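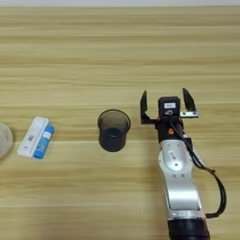

Residents of Nalora who wrote to the town before the vote said the new surcharge on drinking water would fall hardest on households that already use very little. The town approved it anyway on June 5, 2024, and the first bills under the revised schedule go out in October.

The surcharge adds 31 cents per thousand gallons to the base rate. It pays for replacement of the cast-iron main under Rathnayake Street, which serves 816 connections and has a rated working pressure of 61 psi. Pipe of that type was last installed in the town more than 40 years ago.

Nimance, the contractor, will lay ductile iron pipe in open trench, working from the pump station toward the east end. Service lines on the public side of the meter are included. Lines on the private side are not – owners who want theirs replaced at the same time must apply to the water office before the trench reaches their block.

Short shutoffs are expected at each tie-in. Notices will be left at the door the day before. After service returns, customers should run a cold tap until the water is clear and clean the faucet screens.

The rate schedule is posted at the water office.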